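The Clestton Courier, residents' newsletter
Odds and Ends: The Can Question 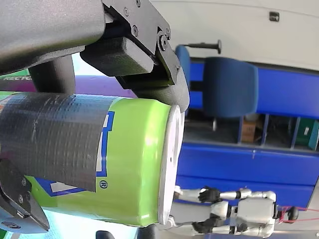

Green can, grey duct tape.

Readers of long standing will remember that the container deposit has been a sore point on Danunstead Road ever since the depot moved from behind the bakery to its present home beside the tip, where you can't get a decent pastry while you queue. The depot has now put up a new sign. It runs to 145 words, which I know because I copied them out by hand while waiting behind a man with a trailer, and most of them concern what it won't take.

It won't take wine bottles, still. It won't take milk, unless the milk is flavoured and the bottle is small, a distinction that Noémie Ouellet at number 2 has been trying to get explained to her since January. Crushed cans are fine if the barcode can be read. Cans without a barcode are the customer's problem, and the customer is invited to take them over to the yellow bin and reflect.

I raised the matter with Gil-soo So, who runs the counter and has the patience of a man who used to teach Year 8 recorder. He told me the machine does the reading these days and he mostly stands near it. If the machine spits something out, he can feed it through again, and if it spits it out again he is permitted to shrug. "I used to be able to just look at a thing and say yes, that's a can," he said. I thought he seemed a bit wistful about it.

The old depot, for those who've moved here lately, was two trestle tables and a set of bathroom scales. You tipped out your bags, somebody guessed, you disputed the guess, and you both settled on a number that let everyone get home for tea. My own record under that system was never equalled and would not, I suspect, survive an audit.

The new system is fairer, and I resent it. It pays into an account. The account needs an app, the app needs a password, and the password needs a capital letter and a symbol, so that I am now guarding my ten-cent pieces more closely than my superannuation. Amna Rizvi, who is good at this kind of thing, set mine up on her phone by mistake and was for a fortnight the beneficiary of every ginger beer I drank. She has paid me back in lemons. I consider us square, though she may want to check the going rate for lemons.

There's been some talk of moving the opening hours again. At present the depot opens early, when sensible people are in bed, and closes in the middle of the afternoon, when sensible people have finally found the car keys. Nour Kanaan has written to the council suggesting one late session, and got back a very courteous letter thanking her for her interest in green waste. She has written again. She tells me the second letter is shorter and contains the word "cans" in capitals.

Birthe Hedegaard, meanwhile, has opted out altogether. She leaves her empties in a crate at the front gate for whichever of the local children gets there first, and reports that the trade is now entirely controlled by a pair of sisters from up the hill who arrive with a billycart and leave her a receipt. I've seen one of the receipts. It was better laid out than anything I've had from the app, and the handwriting was lovely.

A few practical notes, for anyone heading down there over the break. Take the lids off plastic bottles. Tip out the dregs before you put the bag in the boot — I speak as someone whose car smelled of pineapple for most of the summer. The top gate is shut while Drimex resurface the turning circle, so go in by the bottom one and give way to the trailers, who will not be giving way to you. If you want your refund to go to the hall roof, there's a button for it on the second screen, just under the one asking whether you'd like to rate your experience.

The roof, I'm told, could do with it. The bucket on the left side of the stage has been there so long that the Steinarsdóttir family, who do our school holiday pantomime, have started writing it into the script. Last time it was a wishing well and got the biggest laugh of the night.

Letters on this subject are welcome, as they were last time, when I received two. Both were about dogs. Please drop them in the box at the library, or hand them to me in the depot queue, where I can generally be found near the back with a bag in each hand, looking for my password.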